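Spinning for Suveck: a night with the wedding DJ who gives her tips away
Dec 5, 2024

I got to the Rao an hour before doors, which I figured would be plenty of time, and the woman I'd come to interview was already under the table with a flashlight in her teeth. "Bad cable," she said, more or less. Then she crawled out, shook my hand and asked if I'd eaten. I hadn't, so we did the first half of this interview over fries from the place across the street.

If you've been to a wedding anywhere near Tudalar in the last few years, there's a decent chance you've danced to her. She goes by Radumier on flyers and asked me to stick with that in print, because her students' parents read this site and she likes to keep the two jobs apart. (She teaches middle school music. She says eighth graders are a tougher crowd than any club.)

What I really wanted to talk about was the money. Since July, every tip she's made has gone to Suveck, the little after-school program that lends out instruments to kids who can't rent them. So far that comes to $4,000, and she looked a bit embarrassed when I brought it up.

"It sounds like a lot when you say it in one go," she told me. "It's a lot of five-dollar bills. It's somebody's uncle who wants to hear the same song again and I say sure, that'll cost you."

So why Suveck? She borrowed a trumpet from a program a lot like it when she was a kid, she said, and she was terrible. "I mean awful. My grandmother used to go sit in the car. But I had it for two years and they never asked for it back early, and I think about that more than I think about any gig I ever played."

She got into DJing sideways. A cousin's wedding, a band that canceled, a laptop with a cracked screen — she had 4 hours of music on it and the reception ran longer than that, so people heard some of it again. Three guests asked for her number anyway. I asked if she still has the laptop and she laughed at me. Of course she does. It's in a closet under the winter coats.

We talked a while about requests, which she loves and most DJs I've met can't stand. "They're paying attention if they ask," she said. "I'd worry if they didn't." She does have a short list of songs she won't play before dinner, and she wouldn't let me print it.

By 8 the room was filling up and I was losing her. She kept glancing at the door, tapping the table, saying "go on, I'm listening" while very clearly counting beats to whatever was on the house speakers. I squeezed in one more question, the one everybody gets, about what comes next. A bigger club? A record?

"A trombone," she said. "They've got a kid waiting on a trombone, and do you know what those cost?" I did not. I looked it up on the way home and now I see why she takes so many weddings.

Her set started slow, old soul mostly, and then she dropped into something with a huge brass line and the whole back wall came forward. I put my notebook away after that. My feet hurt the next morning and I'm not sorry! The jar by the booth was stuffed when I left, and I'd added to it twice.

She's back at the Rao next month, and Suveck takes used instruments all year, dents and all. They'd like cases too, if you've got one sitting in the attic.

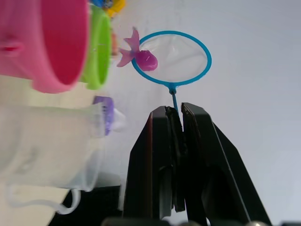 More from Tudalar Nights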